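Kitchen table day, Fevley hall

Put up Monday 1st June, bit of a rush.

So we spent the afternoon sorting cutlery for the shared kitchen. Two boxes from the old Zaltby place, one from Freya's loft, plus all the chopsticks left over from the noodle supper in October. Everything tipped out, matched up, put back in something sensible. Took longer than planned - always does. Tea at three, biscuits gone by ten past.

Notes on the various bits underneath so I dont forget.

The long drawer
Knives on the left, forks next, then spoons. Teaspoons had to go in a jam jar, no room. Label has come off the front again, will redo with proper tape.

The Zaltby boxes
Mostly good stuff. Serving spoons, a ladle, six cake forks in a roll of green felt. Bent ones went in the scrap bag. If you lent something to the Zaltby kitchen and want it back, shout before the weekend.

Chopsticks
Plain wooden ones, light colour, going into the grey oval holder. It has dividers inside, handy for keeping them apart from the small bits. Check cloth on the table, the teal and white one.
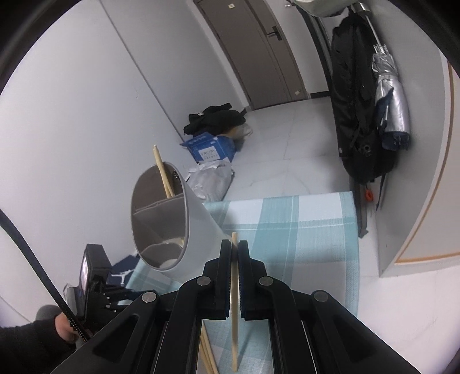 Pilar Bravo wrote in to say that wooden chopsticks want to be bone dry before they go in any sort of pot, tips up, or the ends go black by the end of summer. She does hers on a tea towel overnight and throws out any that feel furry. Also thinks we should stop keeping odd ones.

Fair point about the odd ones. Tea towel it is then. Julián wants the spares for his tomato seedlings so nothing gets wasted.

The holder
Grey, oval, fits on the shelf by the kettle if you turn it longways. Please put it back there and not on the windowsill, it gets knocked every time somebody opens the window.

The tablecloth
Got asked about this twice. Came from the market in Gerketti, 15 for the cloth and a bit of haggling by Rodrigo. Washes at forty, no need to iron. Gravy does come out - soak it first.

Still to sort
Baking tins. Lids, so many lids. The drawer under the sink which sticks, Darius is bringing his plane to have a go at the runner. And the tea towels want going through, half of them are more hole than towel.

Next session is same time, side door, bring a box if you have one spare. Strong ones please, the last lot split on the steps.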